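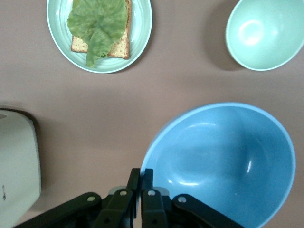 Figure 2. Open sandwich at the lettuce stage. The leaf covers most of the toast, with the lower-left corner and the right crust left exposed.

3.2 Leaf placement and coverage

The second layer of the sandwich task is a single lettuce leaf laid on one slice of toast. We treat it separately from the spreads and sliced fillings discussed in Section 3.1 because a leaf has no fixed shape. A slice of cheese either lines up with the bread or it does not, and the error can be stated as an offset and an angle. A ruffled leaf folds under its own weight, stands up along the veins, and ends in lobes that may fall anywhere. The same leaf put down twice gives two different outlines.

Figure 2 shows a typical layout. The toast lies in the middle of a round plate with a wide rim, and the leaf is draped over it so that most of the slice is hidden. Two lobes leave the bread. One extends to the left, past the edge of the toast and over the plate. The other is narrower and hangs down past the lower edge of the slice as far as the rim area, where it tapers to a point. Both lobes stay within the plate. Under the scheme described below, this placement is coded as "covered, overhang contained."

We coded each placement on two scales. The first, coverage, is the share of the upper face of the toast that cannot be seen from above. It was judged by eye in steps of one quarter, as finer steps gave poor agreement between coders in the Brirkeck pilot. The second, overhang, has three values: none, contained (leaf beyond the bread but inside the outer edge of the plate), and spilled (leaf beyond the plate). Height was not coded. A strongly frilled leaf can stand well above the bread and still cover it fully when seen from above, and the next layer usually presses it flat.

Where the toast was partly hidden from the coder, coverage was estimated from the visible portion only and the entry was marked as partial. Partial entries are kept in the overhang counts but left out of the coverage averages. Walter Villca coded the full set, and a second coder at Pacheco repeated a subset without access to the first codes. Disagreements were almost all between neighboring coverage steps. Overhang was easier to agree on – the edge of the plate is a clear line, and a lobe is on one side of it or the other.

The choice of plate matters more than we expected at the planning stage. On the flat plates used in the Bastance kitchen, a lobe that passed the edge of the bread tended to lie out straight and was more often coded as spilled. A wide rim gives the leaf more room before it reaches the tabletop. Color also has an effect on coding, though not on the placement itself. Pale yellow-green lettuce on a pale mint-green plate, as in Figure 2, has low contrast along the outer folds, and the coder has to rely on veins and shading to find where the leaf ends. The toast is the easier boundary, since its golden-brown crust stands out from both.

Bowls were kept on the same table as the plate for the whole task. We did not prescribe their positions beyond asking that none overlap the plate. In Figure 2 there is a pale mint-green bowl to the right of the plate and a larger sky-blue bowl nearer the lower right. The free tabletop between plate and bowls sets the direction from which a leaf can be brought in without passing over other tableware, and we return to this point in Section 4, where approach direction is compared with the side on which the longest lobe falls.

Leaves were taken from loose-leaf heads and used whole. We removed the thick base of the stem, which otherwise acts as a lever and tips the leaf off the slice. Torn leaves were set aside. At the Jadar site the supply changed in November to a flatter variety with fewer folds, and placements made with it are reported separately. They show higher coverage for the same leaf length, as would be expected, and fewer contained overhangs.

One limitation should be noted. The codes describe the state of the leaf after release and before the next layer is added. They do not say whether the finished sandwich holds together when it is lifted or cut. A leaf with a long contained lobe may be folded back by the person finishing the plate – a correction that takes little time and that our coding does not record.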